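本网站使用Cookie以维持登录状态并统计访问量。继续浏览即表示您同意我们的Cookie政策。[接受] [设置]

打印本页 | 通过电子邮件发送

第八章 大型游艇的持有成本与转售定价

第一节 问题的提出

前一章讨论了新造游艇的合同价格，说明了船厂报价如何由船体、动力、内装和管理费构成。本章转入交付之后的阶段。船东签收船舶时，合同价格已成为沉没成本，此后影响其决策的有两个量：每年为保持船舶可用状态而支付的费用，以及在任一时点出售船舶所能收回的净额。两者相互影响。维护支出不足会降低转售净额，支出过度则未必能从售价中得到补偿。

读者学完本章后，应能编制一艘大型游艇的年度持有预算，区分固定项目与随使用强度变化的项目，并在给定可比成交资料的条件下估算挂牌价、成交价和净收回额。船舶融资租赁、船籍选择和增值税处理留待后两章，本章只在涉及现金流时点的地方提及。

本章贯穿使用同一个算例。Vorham号为一艘总长100米的排水型机动游艇，由Satasero船厂建造，装有四台柴油发电机组，船龄八年，由单一船东通过一家单船公司持有。船东拟订造更大的船舶，需要决定是先售后造，还是在新船交付前同时持有两船。算例中的价格一律以指数表示，以交付时的合同总价为100。这样处理便于比较，也避免读者把某一年份的汇率带入计算。

需要事先说明术语。本章所称“长度”指总长，即船首最前端至船尾最后端的水平距离，包括固定附体，不包括可拆卸的跳板和首斜桁。市场资料普遍以总长排序，媒体报道也以总长作标题，但总长与内部容积之间的关系并不稳定。两艘总长相同的游艇，总吨可以相差很大，载员、发电容量、空调负荷和船员编制随之不同。估价时若只以长度为解释变量，残差会系统地与总吨相关。第三节对此作进一步讨论。

“挂牌价”指船东授权经纪人公开的要价。“成交价”指买卖合同（通常为标准格式的协议备忘录）载明并在交割时实际结算的价格，已计入验船后的扣减。“净收回额”为成交价减去佣金、交割前维修、法律费用以及挂牌期间的持有成本。初学者最常见的错误是以挂牌价代替净收回额进行投资分析。两者之差在流动性较低的尺度区间尤其显著。

第二节 挂牌价的信息含量

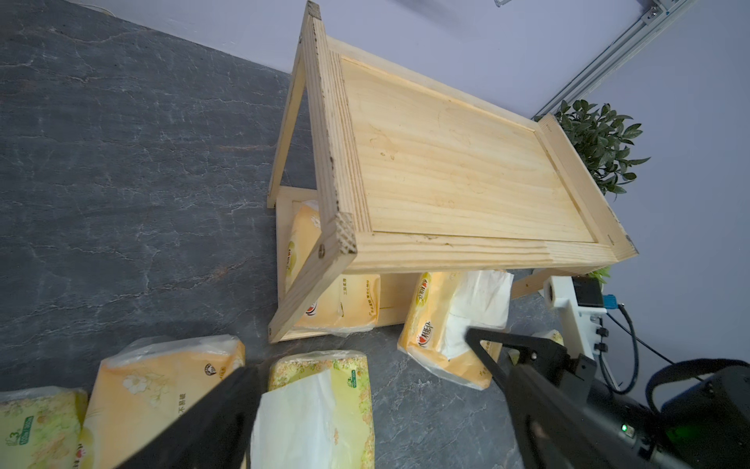

Daithí Sheehan 认为，挂牌价应当视为船东的陈述，不能作为市场的观测值；它反映的是船东愿意让外界知道的数额，其中包含订造合同的余款安排、与其他船东的比较，以及对经纪人承诺的检验。按照他的看法，任何以挂牌价为因变量的回归，得到的都是船东行为的模型。

这一立场在方法上较为严格，但若完全采纳，可用的数据将所剩无几。大型游艇的成交价多数不公开，买卖合同设有保密条款，单船公司的股权转让又使部分交易根本不出现在船舶登记的变更记录中。研究者能够系统取得的往往只有挂牌价、调价记录、挂牌起止时间，以及“已售”“撤牌”之类的状态标记。

本书采取折中做法，将挂牌价序列分为三类信息分别使用。其一为首次挂牌价，它给出船东预期的上限。其二为调价路径，即每次下调的幅度与间隔。下调幅度小而间隔长，通常表示船东没有现金压力；幅度大而间隔短，则多与新船付款节点重合。其三为终止状态。撤牌不等于放弃出售，其中一部分船舶转为非公开出售，即仅向经纪人之间通报而不登广告。

船东的公开表述同样需要谨慎处理。以“空间不足”为出售理由的情形十分常见，这一理由可以与多种经济动机并存：新船已临近交付，泊位合同即将到期，大型换证检验将至，或船员编制与使用天数已不相称。分析者不必判断其真伪，只需检查上述节点是否落在挂牌时点之后的一个较短区间内。若落在其中，则船东的时间偏好较强，议价区间相应下移。

以Vorham号为例。该船首次挂牌前，船东已与Satasero签订第二艘船的建造意向书，意向书规定开工、上排、下水和交付时分期付款。第一次付款与第二次付款之间的间隔，构成旧船出售的软约束；第二次付款以后，若旧船仍未售出，船东须以自有资金或短期贷款垫付，其资金成本应计入净收回额的减项。建造过程若发生延误，付款节点顺延，软约束随之放松，但旧船的船龄增加，持有成本继续发生。延误对旧船东是否有利，取决于资金成本与折旧加持有成本之间的比较，不能一概而论。

第三节 价格的解释变量

设成交价指数为P，总吨为G，船龄为A，建造厂信誉等级为S，距下一次换证检验的时间为T，内装状态评分为C。常用的设定为

ln P = a + b·ln G + c·A + d·S + e·T + f·C + u

其中u为残差。系数c预期为负，d、e、f预期为正。用总吨替代总长的理由已在第一节说明。若资料中缺少总吨，可以用总长、型宽与甲板层数的乘积作为代理，但应在结果中注明，并检验代理变量在不同船型之间是否可比。探险型与传统机动型的上层建筑比例不同，合并估计时至少应加入船型虚拟变量。

船龄的作用不是线性的。交付后的初期折旧较快，原因在于定制内装对第二任船东的价值低于其造价。其后曲线趋缓，至大型换证检验前后出现台阶。检验本身的费用可以估算，难以估算的是检验中发现的附加工程，例如舱底管系腐蚀、柚木甲板更换和油漆面板重涂。买方通常将此不确定性按较高分位计入报价，卖方则按均值计入，两者之差是议价中最难弥合的部分。卖方可以在挂牌前自行完成检验，以消除这一差异；代价是资金提前支出，且工程风险由卖方承担。

建造厂变量S宜按成交记录排序，不宜按船厂规模或产量排序。规模较大的船厂未必有较高的保值率。单件订造与半定制系列也应分开：系列船有较多可比成交，价格离散度低，而单件订造船的定价更依赖少数买方的偏好。经纪机构Ornis汇编的内部资料收录超过100条成交记录，编者在说明中指出，系列船的首次挂牌价与成交价之间差距较窄，单件订造船的差距较宽且分布右偏。本章习题使用的数据即按这一资料的字段格式编制，数值已作处理，只供练习。

内装状态评分C带有主观性。较可靠的做法是由两名验船师独立评分，对差异较大的项目复核后再取值。评分表应至少区分下列部位：船东套间、宾客舱、公共会客区、户外甲板家具、船员区和机舱。船员区与机舱在照片中较少出现，但对后续维护费用的预示作用强于会客区。买方代表登船时应优先查看技术间的通风、电缆标识和备件登记，再查看木作与石材饰面。

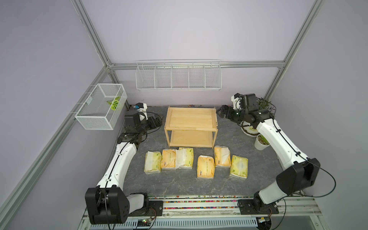

图8-1 铝型材围成的工作间，台面前缘装有两台白色机械臂

模型估计完成以后，应检查残差与挂牌时间之间的关系。挂牌时间长的船舶残差往往为负，但因果方向不明。价格过高会延长挂牌，挂牌过久又会使买方推断船舶存在隐蔽缺陷，从而压低报价。处理这一问题的常用方法是联立估计价格方程与持续时间方程，并以船东的新船付款节点作为工具变量。该工具变量的有效性要求付款节点只通过时间压力影响价格，若新船与旧船由同一船厂建造，而船厂又以折价置换的方式介入旧船销售，这一条件便不成立。

Lutz Fröhlich 在教学中采用另一种较简化的程序：不作回归，先选出三艘最接近的可比船舶，再逐项调整。调整次序固定为吨位、船龄、检验状态、内装，每一步均书面记录依据。该程序的优点在于透明，便于在仲裁或保险定损中向非专业人员说明；缺点在于结果对可比船舶的选取高度敏感。本书建议两种方法并用，当两者结果偏离较大时，以逐项调整的书面记录为线索，查找回归设定中遗漏的变量。

第四节 持有成本的构成
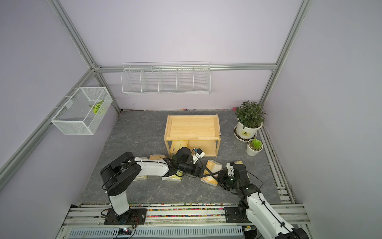
持有成本是指在不出售、不改装的前提下，使船舶在一个会计年度内保持适航、适租和可用状态所需的全部现金支出。文献中有按造价固定比例估算的经验做法，这种做法只适合初步筛选，不适合预算编制，因为造价中的内装部分与运营支出几乎无关，而船员、燃料和泊位各有独立的驱动因素。预算应当先分格，再填数。本章的年度成本表分为五格：船员、泊位、保险、维护、燃料各占一格，任何一笔支出只放入其中一格，跨格项目按事先约定的规则归入主要动因所在的那一格。隔条的位置在年度内不得移动，否则各年数据不可比。

船员一格通常最大。其内容包括工资、社会保障、轮换期的替班费用、差旅、培训与证书更新、制服和伙食。编制由安全配员证书规定下限，实际人数由服务标准决定。服务标准每提高一级，增加的主要是内务与甲板人员，他们的住舱又占用可用于宾客的容积。船员流失率应单列，招募与交接费用计入本格，因人员更换而导致的维护缺失则难以归集，一般体现在维护一格的后续年份。

泊位一格包括母港年租、巡航期间的临时停靠、岸电、淡水和污水接收。可停靠大型游艇的泊位数量有限，水深、回旋水域和岸电容量都构成约束。船长增加后，船舶可能由常规的码头尾系泊转为商业码头靠泊或锚地停泊，费用结构发生跳跃，接驳艇的使用频率随之上升，并间接推高燃料和船员两格。因此，在比较旧船与更大的新船时，不能将单位长度的泊位费直接外推。

保险一格包括船壳与机器险、保赔险、战争险附加以及船员医疗。保险价值通常采用约定价值，船东倾向于按造价投保，保险人则参考市场价值。船龄增加后，两者差距扩大。约定价值过高会增加保费，也会在全损理赔时引发争议；约定价值过低则可能触及贷款合同中的最低保额条款。出售期间还应通知保险人船舶处于展示或试航状态，部分保单对试航时的船上人数和航区有限制。

维护一格分为日常、年度与周期性三层。日常维护随船员工作完成，外购部分以耗材和备件为主。年度维护一般在淡季进坞或靠厂期间进行，包括船底清理、阳极更换、舵与尾轴检查、救生消防设备检验。周期性维护对应换证检验和主要设备的大修间隔。为使年度之间可比，周期性支出应按使用时间分摊，同时保留现金发生的实际时点，供流动性分析使用。Vorham号的发电机组由Hyun供货，大修间隔按运行小时计，船舶停泊而不接岸电时发电机组仍持续运转，所以该项支出与航行天数的相关性较弱，与岸电可得性的相关性较强。这一点在预算审查中常被忽略。

燃料一格包括主机、发电机、接驳艇与润滑油。主机油耗与航速的关系近似为幂函数，船东对航速的要求稍有提高，即可使油耗大幅上升。发电机油耗由空调、厨房、洗衣和造水负荷决定，基本不随航速变化。编制预算时应先由航次计划得出航行小时和停泊小时，再分别乘以对应的小时油耗，不应使用全年平均数。

包租收入不在上述任何一格之内。它应作为独立的收入项目列示，并扣除经纪佣金、包租期间增加的磨损以及因商用登记而增加的合规费用。将包租收入直接冲减船员或维护支出，会掩盖成本本身的变动。商用登记还会影响船舶的使用安排，船东自用须按合同约定方式办理，具体要求因船旗国而异。

第五节 两船重叠期的处理

船东先造后售时，会出现两船同时持有的时段，本书称为重叠期。重叠期的成本由四部分组成：旧船的持有成本，旧船在此期间的折旧，旧船占用资金的机会成本，以及新船交付前的准备费用，例如船长与轮机长提前派驻船厂的工资。最后一项即使没有旧船也会发生，不应归入重叠期成本；但若派驻人员由旧船抽调，则旧船的替班费用应当归入。

缩短重叠期的手段主要有降低挂牌价、接受折价置换和将旧船转入降级保养。降级保养指在出售期间减少船员、停止包租并长期靠泊，以降低月度支出。采用这一手段须注意，买方通常要求试航，船舶从降级状态恢复到可试航状态需要时间；空调停用又会使内装受潮，影响评分C。实务中较稳妥的安排是保留轮机人员与少量内务人员，维持舱内湿度控制，减少甲板与餐饮人员。

设重叠期每月的总成本为h，接受当前报价的净额为N，等待一个月后的期望报价净额为N'，月资金成本率为r。当 N' − h < N(1 + r) 时，应接受当前报价。该判据中h只含旧船的支出与专属替班费用，折旧已反映在N'中，不得重复扣除。N'的估计可取自第三节的持续时间方程，也可以由经纪人给出区间后取保守值。采用后一种方式时，应考虑经纪人的佣金按成交价计提，其对等待与成交的偏好未必与船东一致。

本章初稿中的若干市场惯例于2024年4月作过核对，此后标准合同格式如有修订，以修订文本为准。下一节从买卖合同的签署开始，依次说明定金托管、验船、试航、接受与拒收通知以及交割文件，读者可先查阅附录中的术语对照表和Vorham号的基础数据表，并复习前一章关于分期付款担保的内容。

订阅教材更新通知：输入电子邮箱即可在新章节发布时收到提醒。

打印本页 | 通过电子邮件发送

联系我们 | 版权所有，未经许可不得转载 | 返回顶部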